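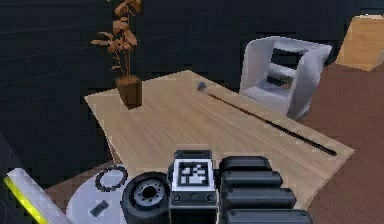

Our project looked at how a change in the central bank's policy rate reaches people who save and borrow at small lenders. We picked two lenders, Kekusard Savings and Bulmont Credit Union, and compared the rates they posted before and after a quarter-point increase in September.

## Method

We wrote down the posted rates for savings accounts, one-year certificates and new car loans. Each rate was checked in the week before the increase and then once a week for 10 weeks. We also ran a short survey at the Kitia branch of Bulmont, which 74 customers filled out. The survey asked whether they knew the rate on their own savings account and whether they had moved any money in the past year.

To keep the math simple, every savings figure in this report is for a balance of $1,000 held for one year with no deposits or withdrawals.

## Savings rates

Kekusard did not change its basic savings rate at all. Bulmont raised its rate by 0.05 points in week six. On our sample balance that comes to 50 cents more in interest over a year. Certificates moved faster – both lenders raised the one-year rate by week three, Kekusard by 0.15 points and Bulmont by 0.20.

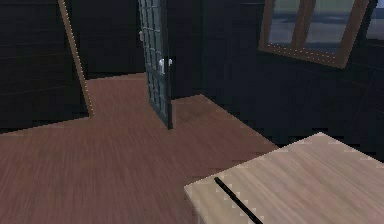

**Why did certificate rates go up before savings rates?**

Certificate customers compare offers each time a term ends, so a lender with a low rate can lose the deposit. Savings customers mostly leave their money where it is, and the lender has less pressure to pay more.

The survey fits with this. Most of the people who answered could not give their savings rate, and few had moved money.

## Loan rates

New car loans went up by the full quarter point at both lenders within two weeks. Loans already signed had fixed rates and did not change. We had planned to include home equity lines, but Bulmont does not post those rates and we dropped them.

## Background reading

We used the Ouali workbook from class for the terms in this report. Our own handout on fixed and variable rates is copied below.

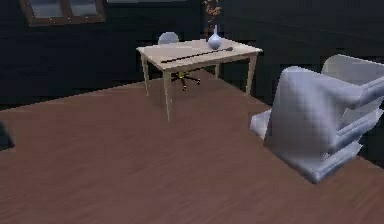

*Reading time: 2 minutes*

A fixed rate stays the same for the whole term. A variable rate follows a base rate, plus a margin set by the lender. If the base rate is 4 percent and the margin is 3 points, the borrower pays 7 percent. When the base rate rises to 4.25, the borrower pays 7.25 from the next reset date – check the contract for when that is.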